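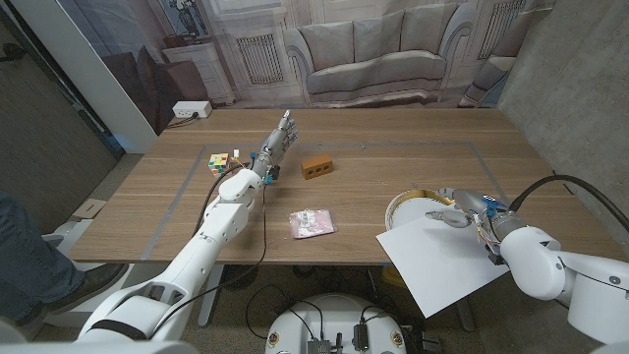

Cube, brick, little bag and big roll, with the grey tape marking out the table.

Hirville Table Words

README, version 2

Hello! You've found the folder with all the names in it. Hirville Table Words is a collection of what people call small things when the things are sitting on a table and someone asks for one of them. It's mostly text: one big file of answers, one smaller file of notes, and a list of the objects. I put it together with Ailbhe Hayes and Vasanthi Pramanik, and I look after it now, so if something's wrong in it, grumble at me (Kenza Kabbaj, name at the bottom too).

It started as an argument about a roll. I asked Ailbhe to pass me "the tube" and she looked straight past it, as to her a tube is thin and this thing is the size of a cake tin. She'd have said drum. Vasanthi said reel, and then went off and asked the whole office, and came back with such a lovely mess of answers that we decided to do it properly.

What's in the folder

answers.csv is the main file, 1819 rows. One row is one answer from one person about one object.
notes.csv has 959 rows, the things people said on the way to an answer, typed up by hand.
objects.txt lists the objects with the short name we use for each.
spelling.txt is the list of tidied spellings (more on that further down, it's a sore point).
old/ has version 1. Leave it alone unless you need to check a number somebody quoted from it.

All the files are UTF-8 with commas between the columns. If you open them in a spreadsheet, watch what it does to Pádraig's and Eimear's names in the typed_by column. It did horrible things to mine once and I didn't notice for a month.

How the asking went

84 people took part. Each one stood or sat at a table, with the working part marked off in tape, and a few things set out inside it. We'd point at one and say "if you wanted me to pass you that, what would you say?" Then we wrote down the first thing that came out of their mouth. If they changed their mind straight away, the second go went in the notes file with "2nd" at the front.

We asked for passing words on purpose. When you say "what is this?" people get nervous and try to be correct, and you end up with "polyhedral puzzle" (a true answer, from the trial round, which we threw out). When you say "how would you ask me for it?" you get "that colour cube thing", and that's the good stuff.

The tape was there so everybody saw the things inside the same patch. We didn't use fixed spots within it. Some days the cube was at the back, some days it was nearly in your lap, and the set_out column says which in a rough sort of way: back, middle, front, left, right. I'd love to tell you it's filled in everywhere. It's blank for most of the first two days.

The things themselves

I'm only going through the ones people write to me about.

cube. A Rubik's cube, kept scrambled. Easily the dullest object for names, as nearly everyone says either Rubik's cube or just the cube. What makes it useful is the plural problem: Rubix, Rubic's, Rubik, Rubiks. Those are all spelling and came from our typing, so they're merged. "The puzzle" is a different word and kept separate. A few people picked it up and started solving it, and I had to scramble it again before the next person came in, which I got quite quick at.

brick. A small terracotta-orange brick with round holes in the top. I thought everyone would say brick and be done with it, and plenty did, but the holes bring out all sorts. Crumpet was said by two people who'd never met! Also pen holder, block, tiny air brick, cheese. If you're interested in how people name a thing by what they'd do with it, go here first.

bag. A little clear plastic bag with something pink and white in it. In objects.txt it's just "bag". We never told anyone what was inside, and I'm not going to write it here either, as I'd like to use it again and people do read these files. Look out for the split between those who name the bag (packet, sachet, baggie, pouch) and those who skip the bag completely and name what they reckon is in it. The inside column is "y" for the second lot. Please don't treat the guesses as right or wrong.

roll. White, big, with a gold-coloured rim, lying on its side whenever I set it out. It caused the argument in the first place and still has the widest spread of names in the collection. Roll, tube, drum, reel, tin, canister, spool, "the fat one". Vasanthi stood it on end for some of her turns, and those rows say "upright" in set_out. I'd keep the two apart. People go for tin and tub much more readily when it's standing up.

paper. A plain white sheet. We didn't mean it as an object to begin with, but people kept mentioning it ("the brick behind the paper") so we started asking. It has far fewer answers than the others for that reason, and they're all from the later sessions. Sheet, page, paper, piece of paper. Pádraig Dunne said "leaf", and won't be talked out of it.

The other objects are in objects.txt with a line each.

Columns in answers.csv

row: a running number. It doesn't restart.
person: a code, two letters and two digits. The letters don't mean anything.
object: the short name, same as in objects.txt.
said: what the person said, typed as heard, small letters, no full stops.
tidy: the same thing after spelling fixes.
inside: y or blank, only used for bag.
set_out: where it was, see above.
typed_by: who typed the row in.

There are 701 different wordings in the tidy column. In said there are more, and I'd use tidy for any sort of tally and said if you want to read through for fun (do, it's a very good read with a cup of tea).

About the spelling

We argued over this more than anything else. Eimear Ó Briain did the first pass and was strict: a wording only got merged with another if they'd sound the same out loud. I was looser in version 1 and had folded "wee bag" into "bag" and "roll thing" into "roll", and she was right to be cross, because the wee and the thing are half of what you'd want to look at. Version 2 uses her rules all the way through. So the counts went up, and anything you worked out from version 1 won't match. Sorry!

Accents on words are kept. Swearing is kept too. There isn't much, and it's nearly all about the roll.

Things I'm not happy with

Nearly all the people work in or near the same building, so you get an office sort of vocabulary. Nobody under eighteen was asked. We didn't write down where people grew up, which I now regret badly, as half the questions I get sent are about exactly that.

Some people overheard the person before them. We moved the waiting chairs further down the corridor after the first two days, but if you see "crumpet" twice and feel suspicious, the second one was after the chairs moved. I checked.

The notes were typed from handwriting, some of it mine. Where a word couldn't be read it's marked [?]. If you can work one out from the rest of the line, tell me and I'll put it in.

Using it

Use it for whatever you like: teaching, word games, research, settling a row in your own kitchen. If you print or publish anything, call it Hirville Table Words, version 2, so people know which spelling rules you had. Please don't try to work out who the person codes belong to. They were told we wouldn't, and that goes for you as well.

If you add objects of your own, keep the passing question word for word or put your answers in a separate file. Vasanthi is setting out a kitchen drawer version next (whisks, pegs, those bag clips no one has a name for) and would be glad of company.

Changes

Version 2, January 15, 2021: all spellings redone, paper added as an object, inside column added, notes split into their own file.
Version 1, the October before: first go.

Still to do: fill in the blank set_out rows from Ailbhe's notebook, if she ever finds it.

Kenza Kabbaj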